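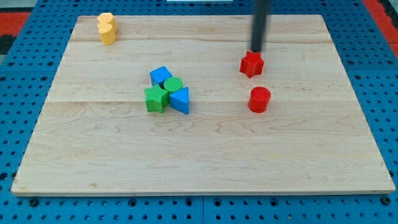

Two yellow hearts on the wooden board.

6/14/20

I read the new Clalia privacy policy last night. All of it, 35 pages when I printed it, which I did on the office printer I'm probably not supposed to use for this sort of thing.

The email that brought it to me was cheerful. "We've updated our terms to serve you better." I have been getting that sentence from companies for years and I have yet to be served better by one of them. There was a big green button that said Got it and a small gray link that said Learn more, so I picked the gray one.

The old policy, the one I agreed to back in April, said they kept your account history for as long as the account was open. The new one says "for as long as reasonably necessary for our legitimate business purposes." Reasonable to whom? I wrote and asked. The answer came back in 2 days and quoted the same sentence at me, with a link to the page I was asking about.

Then there's the partner list. You have to open a separate page for it, and on that page there's a box you can only scroll a few lines at a time. I copied the whole thing into a spreadsheet. 62 names, and I recognized Kaufmann and Orum and that was it. One of the others has a website that is just a logo and a contact form that doesn't load. Apparently that outfit may receive my "device characteristics and inferred interests." I'd like to know what interests I'm inferred to have. I use Clalia to store recipes and a list of which fruit trees I've pruned.

They do offer an opt-out. I'll give them that much. It's under Account, then Preferences, then Communication, then a line called Data Choices that I took for a heading until I clicked on it by accident. Every switch was on. I turned them all off, saved, logged out, logged back in, and three were on again. Maybe a bug. I've noticed these bugs only ever seem to go in one direction.

I also requested a copy of my data. It arrived as a zip file with 1,033 entries in it, mostly times I had logged in and the town they thought I was in. They had me in Bresham for most of last winter. I have never been to Bresham. So either the location tracking is no good, and I wonder why they bother selling it, or somebody else has been reading my soup recipes.

People keep telling me I worry too much and that everybody's data is out there anyway. Could be. I still close the curtains at night.

For now I've exported the recipes to a text file and put the tree list in a notebook. The account is still open because deleting it takes a form they mail to you, on paper, and mine hasn't come. If anyone has gotten theirs, leave a comment and say how long it took. The comment form will ask for your email address. You can make one up, I don't check.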